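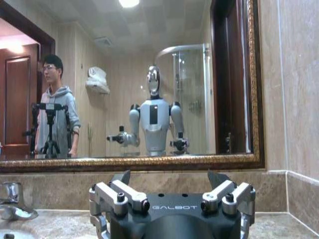

Do you need to replace an old laptop that takes forever to start?
Often a solid-state drive fixes it, and the rest of the machine is fine.

I swapped one into my old Zheng over lunch and wow, I love this thing again!! Went for 1000 GB because my photos alone take up nearly 728.

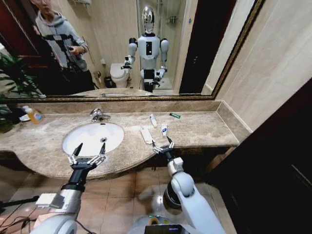
The part I was dreading was copying everything over, and it was so easy. Plug the new drive in by USB, run the cloning program, go make dinner. Mine was done by 9 pm.

Couple of things I'd do first (thanks to Rosemarie Strobel for the nudge on the second one):

1/ Look up your exact model and check which kind of drive it takes. Some are the flat 2.5 inch type, some are the little M.2 sticks.

2/ Back up. Yes, even if you're cloning.
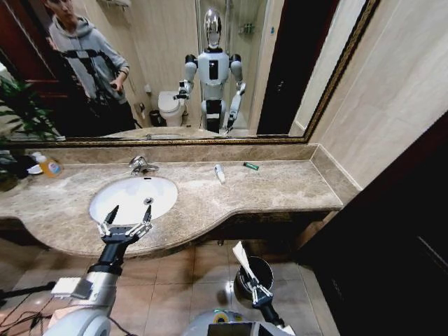 3/ Get the right screwdriver. Mine had tiny Torx screws and I had to wait till the shop in Bronddale opened.

Startup is 23 seconds now, and that's with all my junk still on it! Doing my mom's in September, hers has 200 GB and it's full of recipes.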